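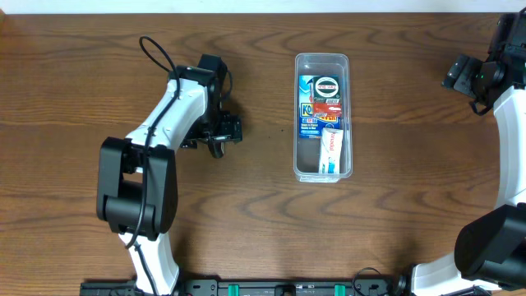

Packing the Pantry Boxes: Where We Stand in March

Dear Jeptoo Bakilana,

Thank you again for the grant, and for being so patient while we got our feet under us at Homamstead! The clear plastic boxes have been a real pleasure to work with. You can see right through the sides, so whoever is packing knows what's already in there (the old cardboard cartons had us opening everything twice), and a tall package like the blue one stands up nicely in the back corner.

We have sent out 844 boxes so far, most of them to families in Fajardo and the rest through the Polau pickup. Packing now happens on one long wooden table, and a box takes us 2 minutes on a good morning, a bit more when the shelves need restocking.

Lids are still our sore spot. Tovard shorted us 30 on the last order and has promised to make it right. We have also put aside a little over 20 boxes with cracked corners, and I'd love to talk with you about replacing those out of the supplies line before the spring order goes in.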